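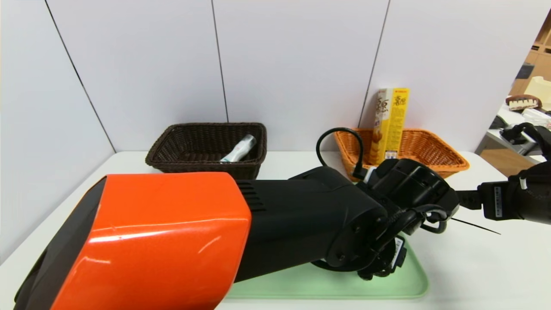

About the Lilmont Robotics Club

Hi, and welcome! I'm Bernardo Barreto. I teach physics at the Lilmont School, and after the last bell I run the robotics club with my colleague Oskari Partanen (he does the programming side, I do the screws and the snacks). If you're a student wondering whether to join, or a parent wondering what your kid keeps talking about at dinner, you've found the right page.

What we do

We work with two-armed robots, and we try to get them to do ordinary table jobs. Pick up a box. Move it from a basket to a tray. Put it back without squashing it. It sounds easy until you've tried it! A tall, narrow snack box is a completely different problem from a tube lying on its side, and our students spend whole afternoons arguing about which finger should touch what first. I love those arguments.

Every team picks its own task at the start of the term and writes it down on one sheet of paper. Then they drive the arms by hand for a while, get a feel for where the wrist can and can't go, and only after that do they start on code. Oskari is strict about this order. I used to think he was being stubborn, but the teams that skip the first part always end up with an elbow in the wrong place.

We also do plenty of unglamorous stuff: cable routing, labeling parts, tightening things, writing in the logbook. Everybody takes a turn at the logbook, including me.

Who can join

Anyone at Lilmont, any grade. You don't need to have coded before and you don't need to be "a math person" (please stop telling me you aren't one, I've seen your homework). Some of our strongest members came in through art class or theater and turned out to be very patient with a gripper.

Sessions last 90 minutes, and we meet 2 times a week during term. You can come to just one if you've got soccer or band, we'll work around it. Bring closed shoes, tie back long hair, and keep your hands off the table while the arms are powered. That last rule has no exceptions, not even for teachers.

Trudeo and the Hirvonen Cup

Our current project is called Trudeo. The students chose the name and I've given up asking what it means. The goal is a full sorting run, baskets to tray, with both arms sharing the work and staying out of each other's way. We're taking it to the Hirvonen Cup, a friendly contest between schools, where each team gets 200 seconds at the table and the judges bring the items. You don't find out what they are until you're standing there, so we practice with whatever is in the cupboard.

Isside, a small workshop across town, lends us tools and lets us visit once a term. Thank you, Isside!

Come and see

Our next open afternoon is January 15, 2025, right after school. Students will be running the arms and they're happy to answer questions, so ask them before you ask me. If you can't make it, stop by my classroom or leave a note for Oskari at the front office and we'll find you another day.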